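Ralolar 2 Rally Megaphone - product page and buyer's notes

Sold by Otberg Public Address

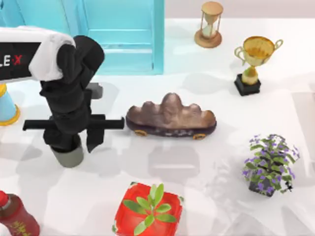 Robot arm over a white tabletop (computer rendering).

The Ralolar 2 is a shoulder-slung megaphone sold to march organisers, unions and student groups. The maker says it will carry a speech to a crowd of 3,000. We'd treat that figure with caution. It doesn't say whether the crowd is standing still, whether there are buses going past, or whether anyone is chanting at the same time, and in our experience someone is always chanting.

What you get
Megaphone body with shoulder strap
Detachable hand mic on a coiled lead
Rechargeable battery pack and wall charger
Rain hood

Weight: 2 kg with battery
Colour: grey or white
Siren: yes, can be disabled with the switch inside the battery door

On the battery, the box claims 17 hours. We asked for the test conditions and were sent the brochure again. Fraser Morrison in our workshop thinks it's a standby figure, and so do we. Buy the spare pack if your march ends with speeches.

The "crowd-calming voice mode" is a tone control. It takes some of the harshness off the top end - handy for older speakers who shout - but we have seen nothing to suggest it calms anybody. The siren is loud. Please check with your local council or police liaison before using it, as some permits rule out sirens altogether and the organiser is the one who wears the fine.

Compared with the Dullard
The Dullard is heavier, uglier and has no rain hood. It also has a proper metal trigger, where the Ralolar's is moulded plastic. If you run one rally a year, the Ralolar is fine. If you're out every weekend, we'd still point you to the Dullard.

Customer comments
"Voice was clear at the back of the square. Strap slips." - Riet Michiels
"Returned the first one, mic lead crackled. Replacement has been good since December." - Levente Gulyás

Spare battery pack: $58
Hire units available by the day, deposit required. Cheques no longer accepted.

Page last updated September 4, 2024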